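Lime plaster repair

Lime plaster repair is the patching, refixing and refinishing of old walls and ceilings that were first coated with lime, sand and usually some kind of animal hair. I've been writing the house and building entries for this site for a good while now, and this is the one I get the most letters on, so I've let it run a bit longer than the others.

What it covers

People use the term for everything from filling a hairline crack to taking a whole ceiling back to the laths. In the trade it's normally split by how much is coming off. Patch repair deals with small areas where the old plaster around the hole is still sound. Refixing means the plaster is in one piece but has come away from whatever is behind it, and gets pulled back and held. Full replacement is what you're left with when you tap the wall and the whole thing sounds like a drum. I did my own hallway at Bunorness expecting the first kind and ended up with a skip outside.

Background

Most houses with solid walls had lime plaster indoors until gypsum took over, and plenty of them still have it under several layers of paper and paint. It was put on in coats - a rough one to level the wall, a second to straighten it, then a thin, fine finish. Gypsum sets in an afternoon and lime takes weeks to harden fully, so you can see why builders in a hurry changed over. The trouble comes when someone patches one with the other. A gypsum patch in a damp solid wall tends to go soft, and a cement one traps the wet behind it and pushes it sideways into the old stuff.

Materials

Lime putty is slaked lime that has been left to mature under water, and it comes in tubs. Hydraulic lime comes as a powder in bags and sets faster, which suits colder rooms and impatient people (me, mostly). Sand should be sharp and well graded for the under-coats and much finer for the top. Hair is teased out and mixed in just before use, as it rots if it sits in wet lime for long.

Ready-mixed plasters have made all this easier. The Vudo range is the one I've used most, and its haired base coat needs nothing but a good stir. Jelar sells a finishing plaster that's lovely under the trowel but dries whiter than old work, so a patch will show until it's painted.

Method

Loose material is cut back until the edge is firm, and the edge is undercut a little so that the new plaster has something to grip. Dust is brushed out. The hole is then dampened, and dampened again, and then once more when you're sure it's had enough! Dry backgrounds suck the water out of new lime and leave it crumbly. Each coat goes on no thicker than 8 mm and is scratched with a diamond pattern before the next. In a cool house I leave at least 3 days between coats and often a lot longer.

Long cracks are raked out to a narrow V and filled in 2 passes. Where a crack keeps opening, some plasterers bridge it at intervals with short ties set across the line, then fill over the top. I was doubtful of that for years and have come round to it.
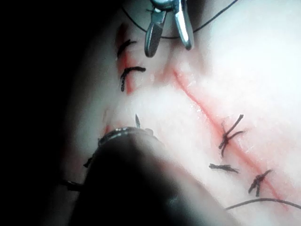 A long, thin incision closed at intervals with black sutures.

Aftercare

New lime plaster should be kept out of strong sun and draughts, with the heating low, and misted if it starts to pale too quickly. Paint needs to let moisture through, so limewash or a clay paint is the usual choice, and vinyl emulsion is best left in the shed.

Cost

Prices vary a great deal by region. The Aquino price guide, which I go back to a lot, puts a mid-sized ceiling taken down and replaced on new laths at 3,228 pounds with scaffold boards included. Small patches are usually charged by the half day, and it pays to save them up and have them all done in one visit.

See also: Limewash; Lath; Distemper; Cornice repair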